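Bench Rules for Hand-Held Gripper Work on an Ordinary Table

Most recording work with hand-held grippers is done in whatever room is free, on whatever table is in it. The rules below are the house rules used at Grosura for tabletop sessions. They assume two grippers, one operator and a table that was bought for meetings.

Clearing and layout

Decide what belongs to the task and move the rest. Phones and drink bottles go to a side surface or the far corner, and the same place every time. If the task uses a drawer, fix its position against the table edge before the first take and mark it with low-tack tape. Soft filler such as tissue should be replaced when it has packed down.

Set the chairs back from the table edge before anyone picks up a gripper. High backs and headrests are easy to catch with an elbow on a sideways reach.
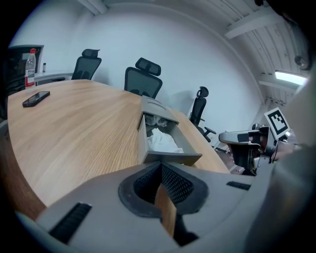
Open drawer with soft white filling, one gripper at the table edge, another beyond its end.

Markers

The printed square markers must be flat, clean and fully visible. Wipe them with a dry cloth only. Glass cleaner lifts the ink on most office printouts and leaves a shine that reads badly under ceiling lights. Replace any marker with a bent corner. Do not trim the white border, and do not cover any part of it with tape. The border is part of the marker.

Print at 100 percent scale and check one side with a steel rule. Write the print month on the back. A sheet marked August should not be mixed with an older set without measuring both.

Gripper pads

Check the black pads before each block of 15 takes. Look for dust in the texture and for edges starting to peel. Brush out dust with a dry toothbrush. Oils from the hand make pads slip, so handle the tool by the housing. Pads are logged by takes, and ours are changed at 270 whether or not they look worn.

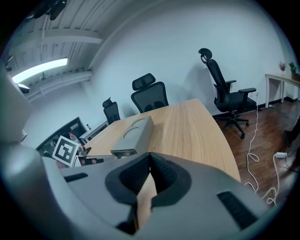 Cables are the most common fault in our walk-through. A loop of white cord on a dark floor is easy to see when you are standing still and easy to forget when both hands are full. Route cords along the wall, tape them flat at any crossing, and keep spare length out of the space where the operator steps. Power adapters stay off the walkway. Rolling chairs must not be parked on a cord.

Starting and stopping

1. Check that the timer is running before touching the object.
2. Approach slowly. Close the fingertips on the object, not on the table.
3. Keep both grippers in front of the body between moves.
4. Stop at once if a marker comes loose. Discard the take.
5. Set the tools down on their housings, never on their fingertips.

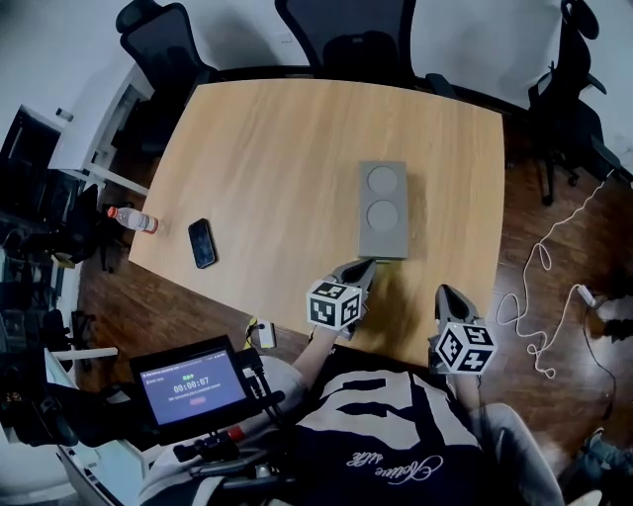 Left fingertips at the lower edge of the tray, timer at 00:00:07.

Each take gets one line in the log with the take number, pad set and operator initials. Bad takes keep their number. Gaps in the sequence cause more trouble later than a note reading "discarded."

Comments (3)

Solveig Nyberg
We tape cords too, but cloth tape left residue on our floor after 54 days. Which kind do you use?

Arnar Snorradóttir
Painter's tape for anything under a week, a rubber cord cover for longer.

Naveen Mittal
Pad changes at 270 seem early. Ours hold past that on cardboard, less on smooth plastic.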